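Wiring Loom for a Rally Navigation Tower: Routing and Fatigue at the Steering Head

Student project report, Lordale, workshop stream
Submitted Saturday, May 10, 2025

1. Background

A rally bike carries its navigation gear on a tower in front of the handlebars. The tower on our bike holds a powered roadbook holder, a trip meter and a compass heading repeater. All three take power from the battery under the seat, and the roadbook and trip meter also take signals from switches on the left handlebar. The front wheel sensor runs up the fork leg to the trip meter.

The tower is bolted to the frame and does not turn. The handlebars and forks do. Any wire that passes from one to the other has to bend each time the rider steers, and it has to do so while shaking. On the bike as received from Kalniņš, the trip meter had been resetting on rough ground. The fault was traced in April to the switch branch of the loom, where two conductors had broken inside sound insulation close to a cable tie on the steering head gusset. The tie had been pulled tight, and all of the bending was taking place in a very short length of wire beside it.

The aim of the project was to reroute the moving part of the loom, make a replacement, and test it on the bench before the bike was entered in the Nudilska navigation trial.

2. Requirements

The following were agreed before any design work began.

The loom must not go tight at full lock in either direction, with the forks fully extended or fully compressed.

No wire may touch the lower triple clamp, the tank or the brake hose at any steering angle. A clearance of 20 mm was set for parts that move relative to each other.

The tower must come off with ordinary hand tools, without cutting any part of the loom.

All joins must sit behind the headlight, out of the direct path of mud and stones.

The existing switches and instruments are kept.

3. Routing options

Three routes were mocked up in cord before any wire was cut. Cord was used as it takes tape well and shows clearly where it wants to kink.

Route A followed the original path along the frame gusset, with the tight tie replaced by a rubber-lined clip. It was the shortest. It was also the stiffest at left lock, where the bend closed up against the clip.

Route B ran the switch branch straight down through the centre of the steering stem. On paper this is the best of the three, as the wire twists along a long length and hardly bends. The stem on this bike is partly blocked by a pressed plug, and we did not have permission to machine it.

Route C left the switch block, ran forward to the bar mount, then crossed to the tower in an open loop before dropping behind the headlight to the connectors. It used the most wire and needed the most care to keep clear of the brake hose.

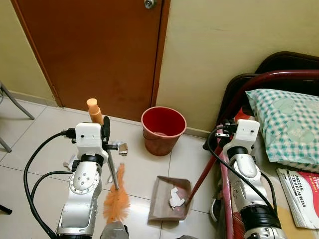

Route C was chosen, and most of the design effort then went into the size of the loop. A small loop bends sharply and brings back the original fault. A large one swings about and can catch on scrub or on the rider's gloves. The loop we settled on has much the same form as the thick black cable on the left-hand arm, which leaves the upper left of the white gripper, swings out in a wide arc and then runs back alongside the arm. The important feature is that the curve is open and has no fixing at its widest point. Our loop is fixed at both ends only, once on the bar mount and once on the tower upright, and each fixing points the loom along the direction the loop already wants to take. At full lock the curve becomes flatter on one side and rounder on the other, but at no point does it reverse.

4. Construction

Wire with a fine-strand core and thin-wall insulation was used for the moving section. The old loom had a coarser strand, which is acceptable for the fixed parts of the bike and was left in place there. The conductors were laid with a slight twist along the full length of the moving section so that no single wire is always on the outside of the bend.

Braided sleeve was fitted over the bundle. Heat-shrink with an adhesive liner was used at the ends only. An early sample had been covered in heat-shrink for its full length, and it was so stiff that it pushed the tower clip out of line when the bars were turned. That sample was scrapped.

The connectors are Oltell sealed types, chosen mainly because the college store had them on the shelf with the matching crimp tool. The plug halves are on the tower side. Unused cavities were filled with blanking pins — these were missed on first assembly and had to be added later, which meant opening the rear seal again.

5. Bench test

The steering head, bars and tower were set up in a frame on the bench. A wiper motor and crank drove the bars from lock to lock. Each conductor was wired in series with a lamp and a latching relay, so that a break of even short duration would leave the lamp off. The rig was first run for 20 minutes without the loom fitted, to settle the crank bolts, and then stopped for retightening.

The test length was set at 3,000 full cycles. The figure was limited by access to the bench and was not worked out from riding data. A sample made to Route A, using the same wire and sleeve, was run under the same conditions for comparison.

The Route C loom finished the test with all lamps lit. After stripping, no broken strands could be found under a hand lens. The sleeve was lightly polished where it left the tower fixing.

The Route A sample also finished with all lamps lit, which was not expected. When stripped it showed broken strands in one conductor next to the clip. The circuit had been held by the remaining strands.

6. Limits of the test

The rig steers but does not shake. On the bike the two motions happen together, and the original fault showed up only on rough ground, so the result should be read with care. The crank also ran at a steady rate, which a rider does not.

Mud and water were left out. Grit trapped under braided sleeve is a known cause of wear, and the sleeve was clean throughout.

Only one sample of each route was tested, so no spread in the results can be given.

7. Fitting to the bike

The finished loom was fitted with the front wheel off the ground and the steering turned by hand through its full travel. Clearance to the brake hose was below the requirement at right lock by 4 mm. The tower fixing was moved outward on a spacer made from nylon bar, after which the clearance was met at all angles. The spacer has been added to the drawing.

With the new connectors the tower can be removed by undoing the frame bolts and three plugs. The wheel sensor lead still has to be unclipped from the fork guard first. This step is easy to forget and should be marked on the tower itself.

8. Further work

The sleeve should be inspected at the tower fixing after the Nudilska trial and again at the next fork service. If wear is found there, a short length of split rubber hose inside the clip would be the first change to try. The shaking test remains to be done, and a mounting plate for the steering rig has been drawn so that the whole assembly can be bolted to the college's vibration table when it is next free.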